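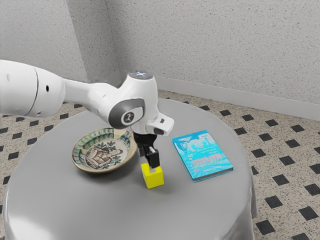 Charalambos Tzavaras
Jul 2, 2023

Hello all, and a special hello to those of you who joined after the spring gathering,

Karamanlidis wrote:

> We have the first two weeks of November free and would love to see
> the lantern walk in Jesthorpe that people on this list keep
> mentioning. Does anyone know whether visitors can take part, or is it
> more of a thing for the town? Also, is it worth staying there, or
> should we sleep somewhere bigger and go in for the night? We won't
> have a car. My mother is coming along and she's fine on her feet
> but doesn't love hills.

I've gone to the walk 7 times now, the first time quite by accident (I had got off at the wrong stop and was looking for soup), so let me try to answer all of this, and please forgive me if I wander a bit.

Yes, visitors can take part, and you'll be made very welcome. There's no ticket and no sign-up. People start drifting into the lower square while it's still light, mostly families with small children who have been allowed to stay up, and the bakery keeps its side window open for the barley buns. Buy yours early! They are sticky and a little sour from the plum paste, and once the drums begin the line goes all the way back to the fountain and you will miss the best part standing in it.

You can carry a lantern too. The ones the town kids make at school are paper over willow, but the shop next to the post office sells a plain kind that folds flat, and I still have two of mine at home. Bring a proper candle if you have one. The ones that come with the lantern burn down before you reach the chapel, and then you have to ask a stranger for a light, although I will say I've made a couple of friends that way.

About the hill, for your mother. The walk goes from the square up to the chapel, and the last stretch is steps, uneven ones, with a rope to hold on one side only. If she would rather skip that, the procession comes back down along the river and stops at the footbridge, where everybody sings the long song and the lanterns get hung along the rail. I think the bridge is the prettier half anyway. She could have a hot cider at the mill, sit by the window, and step outside when she hears the drums coming. That's just what my aunt did the year her knee was bad, and she says she had the better evening.

As to where to sleep, I'd stay in town if you possibly can. The last bus leaves well before the singing is over, and it would be a shame to come all that way and spend the night watching the clock. There is a guesthouse called the Hukura, up a lane behind the market hall, with 14 rooms and a very good breakfast (ask for the smoked trout, it isn't always put out). It fills up for the walk, so I'd write to them this month. If they're full, ask them who else has a spare room, as they seem to know every household in the valley.

Jesthorpe had 2,184 people on the sign at the edge of town when I last passed it, and on the night of the walk it feels as if every one of them is in the square, plus their cousins. The rest of the week is very quiet. Some cafes close right after, so if you plan to stay on, pick up groceries beforehand. I'd still give it an extra day. The path along the river to the old ferry landing is flat the whole way, and in November you get the mist lifting off the water in the morning, with the geese making a terrible racket somewhere inside it.

One thing I can't tell you is the exact date. It moves with the moon, and the town puts it up on the board outside the market hall and tells the guesthouses. The Hukura will know before any of us do.

Pack warmer than you think, and wear shoes you don't mind getting wax on. I ruined a nice gray pair my second year.

Does anyone have the words to the long song written down? I've got the chorus and the verse with the miller's daughter, but I always end up humming through the middle - and I'd like to send Karamanlidis the whole thing before they go.

Warmly,
Charalambos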